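Lesezeit: 3 Minuten

Die Erdbeere, die keine Saison mehr kennt

Wer im Januar in einem Supermarkt in Riga Erdbeeren kauft, zahlt für die kleine Schale mehr als im Juni für ein ganzes Kilo auf dem Markt. Gekauft werden sie trotzdem. Der Winteranteil am Beerengeschäft wächst seit Jahren, und mit ihm wächst der Streit darüber, was eine Erdbeere eigentlich können muss.

Uldis Avotiņš baut seit elf Jahren in Kollis an, einem Dorf mit sandigem Boden und einer einzigen Zufahrtsstraße. Auf seinen Feldern stehen zwei Sorten. Die eine heißt Talebi, trägt große, feste Früchte und übersteht drei Tage im Kühlwagen. Die andere heißt Plirkley, bleibt klein und ist am Abend nach der Ernte schon weich. »Von der Plirkley lebe ich nicht«, sagt er. »Aber die Leute fragen danach.«

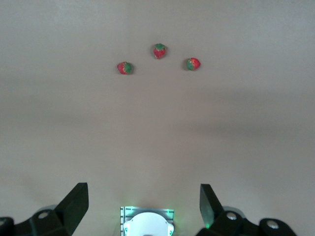
Heft 7 | Seite 69

Kleine Erdbeeren haben im Handel einen schweren Stand. Sie kosten beim Pflücken mehr Zeit, weil für dieselbe Schale öfter gegriffen werden muss, und sie verlieren schneller Wasser. Die Erzeugergemeinschaft Gukavus, an die Avotiņš den größten Teil seiner Ernte liefert, nimmt sie nur noch für Konfitüre an. Der Preis dafür deckt in manchen Wochen kaum den Lohn der Pflücker.

Ilze Jaunzems leitet bei Gukavus den Einkauf und hält die Regel für richtig. Im vergangenen Sommer kamen 231 Reklamationen aus den Filialen, die meisten wegen Druckstellen. Seit die Gemeinschaft fast nur noch Talebi ausliefert, sind es deutlich weniger. Dass die Frucht weniger Aroma hat, bestreitet sie nicht. Eine Kundin, die zu Hause eine schimmelige Schale öffne, komme aber nicht wieder, egal wie gut die Beeren am Vortag geschmeckt hätten.
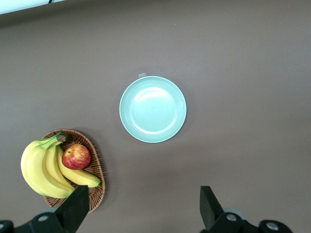
Avotiņš hat deshalb angefangen, die Plirkley selbst zu verkaufen. Morgens um fünf wird gepflückt, um acht steht der Wagen am Straßenrand, und gegen Mittag ist er meist leer. An guten Tagen gehen etwa 90 Kilo weg. Gekühlt wird nicht - die Kälte nimmt den Früchten den Geruch, und der Geruch verkauft sie. Was übrig bleibt, kocht seine Schwester am Nachmittag ein.

Zum Aufbewahren rät er seinen Kunden nur ungern. Wer die Beeren erst am nächsten Tag essen will, soll sie ungewaschen und nebeneinander liegen lassen, mit den Kelchblättern daran. Gewaschen wird kurz vor dem Essen, in stehendem Wasser. Zucker hält er bei reifen Früchten für überflüssig, Sahne duldet er.

Ob sich das Geschäft auf Dauer trägt, ist offen. Der Straßenverkauf läuft nur fünf Wochen, und er braucht dafür Leute, die im Feld der Talebi fehlen. Im nächsten Jahr will er die Fläche der kleinen Sorte trotzdem um zwei Reihen erweitern. Die Jungpflanzen sind bestellt und sollen im August in den Boden kommen.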